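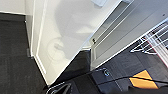
Getting a White Cabinet Clean, Inside and Out

I put this job off for two years. The cabinet in our back room is plain matte white, it sits right down on the dark gray carpet, and every time I swung the door open I'd notice the grime and then close it again (problem solved!). Last week I finally gave it a whole morning, and I wrote down what I did so I wouldn't have to figure it out all over again in July when my sister's old one gets the same treatment.

What you'll need

Dish soap, a bowl of warm water, three or four soft cloths, an old toothbrush, a vacuum with the skinny nozzle, a Phillips screwdriver, and a towel you don't care about. A melamine sponge is handy but go easy with it. On a matte finish it can leave a shiny patch that shows up every single time the light hits it from the side. Ask me how I know. Mine is at elbow height and it's there for good.

Step 1. Empty it and vacuum first

Take everything out, and I mean everything, including the box of cables. Then vacuum before any water gets near it. Start at the top inside and work down, and run the skinny nozzle along any groove or track in the frame. Dust plus water makes a gray paste, and getting paste out of a groove with a toothbrush took me longer than the rest of the cabinet put together the first time I tried.

Do the carpet along the bottom while you've got the vacuum out. Dark low-pile carpet hides an amazing amount of crumbs.

Step 2. Lay the towel down

Tuck it under the open door, right up to the corner. Soapy drips dry pale on charcoal carpet and then you've got a second project.

Step 3. Wash the door

One small squirt of soap in the bowl. Wring the cloth out hard, harder than you think, and wipe top to bottom in long strokes. If your door has a raised border like mine, wrap the cloth over a fingernail and follow the inside edge all the way around, where the dirt likes to sit. Go over it again with a cloth and plain water, then dry it. I skipped the drying on one side and got streaks.

My neighbor Etelka Kozma swears by a splash of vinegar in the rinse water. I tried it on the inside walls and couldn't see a difference, but it did make the room smell like a pickle jar until lunchtime.

Step 4. Hinges and latch

Dry cloth only, or a barely damp toothbrush for the gunk around the edges. Keep water off the screws. While you're down there, check whether they're snug — a quarter turn is usually plenty, and please do it by hand! I stripped one with the drill on a different cabinet and had to fill the hole.

If the latch sticks, wipe it, open and close it a few times, and only then think about oil. One drop on a cotton swab. Any more and it ends up on your sleeves.

Step 5. Let it air

Leave the door wide open for a couple of hours before you put anything back. I went and had coffee and forgot about it until dinner, so mine got extra.

A word on touch-up paint: I bought a little pot and haven't opened it. White is never the same white, so try it somewhere low on the inside first.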